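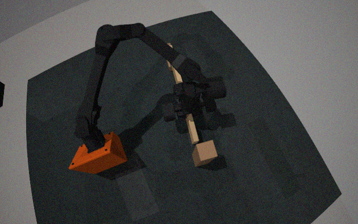

Hilo: ¿Lamas de madera clara sobre pared verde oscuro?
heriberto_g
Estoy reformando el pasillo de casa y quiero forrar una pared con listones verticales. El pasillo es estrecho y solo le entra luz por el fondo. La pared la pienso pintar de un verde muy oscuro, casi gris, y dejar los listones en madera clara. El contraste que busco es el de la pieza larga y fina de la imagen, madera pálida encima de verde oscuro. Mi duda es la separación entre listones y si conviene barniz o aceite. En Espinoza me venden los listones ya cepillados, 60 en total, y los recojo en febrero.

jaquetapia
Yo hice algo parecido en el recibidor. Aceite, sin dudarlo. El barniz brillante en un pasillo con luz de lado saca todos los defectos. Y pinta la pared antes de montar nada, que luego entre listón y listón no entra ni el pincel.

R_Ayala
No estoy de acuerdo con lo del aceite. En un pasillo se roza todo: mochilas, abrigos, la bici. El aceite hay que repasarlo y a los dos años está manchado a la altura de la mano. Barniz mate al agua, dos manos, lijando entre una y otra. Yo usé el de Kanetti y sigue bien.

jaquetapia
El mío lleva siete años con aceite y lo he repasado una vez. Depende de la casa, supongo. Nosotros no tenemos bici.

heriberto_g
Bici sí tenemos, y dos niños. También me importa cómo queda el tono de la madera con poca luz.
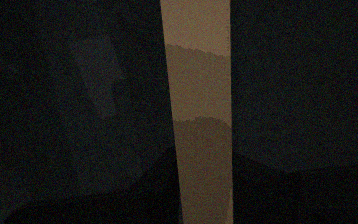

Con el fondo tan oscuro me preocupa que el pasillo se quede en una cueva. Mi mujer dice que pinte el techo del mismo verde y yo lo veo excesivo. La separación la tengo entre dos y tres centímetros.

vandusen_r
Techo blanco. Con el techo verde te vas a gastar en luz lo que ahorres en pintura. Dos centímetros está bien si el listón es de cuatro.

R_Ayala
Pues yo el techo lo haría verde. Con una tira LED arriba no parece una cueva. De separación, tres, que si no no limpias el polvo.

heriberto_g
Me habéis convencido con el barniz mate. Lo del techo lo dejo para el final. ¿Los listones los clavo o los pego? La pared es de yeso.

jaquetapia
Rastreles horizontales atornillados y los listones a los rastreles, por detrás. Pegado directo al yeso se te viene con pintura y todo.

vandusen_r
Lo mismo digo. Y deja un hueco arriba y abajo para que la madera trabaje.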